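From: Kiran Tyagi
To: manipulation list
Date: Sep 25, 2020
Subject: Re: Kokness results on the can shelf

Elfriede Eder wrote:
> Could you say how the grasp predictor does when the nearest
> object hides half the view? The Bastana numbers only cover
> open tables. Also, did you retrain for the low viewpoint?

Hello Elfriede,

We did retrain. The first model had only seen tables from above and kept placing the shelf edge too far back. We added 2000 rendered views from table height and left everything else as it was.

Each layout was tried once, 122 in all. In 57 of them a can stood close to the lens. Without those, the predictor picked a usable grasp nearly every time. With them it failed on 30, mostly because it read the near can as part of the background and planned straight through it. Shiny table tops made this worse, as reflections were sometimes taken for a second row of objects.

One of the low views, with a dark can near the lens and more cans up on the shelf:

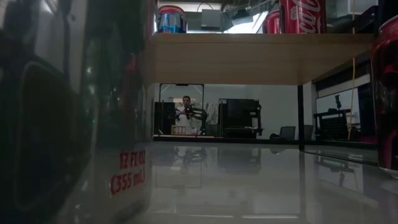 What we changed

Depth is now estimated twice, once for the full view and once with the nearest object masked out. The planner keeps a grasp only if both agree. It is slower, and I have not rerun the full set yet. I expect to have that by January, along with the Baluyot comparison.

Kiran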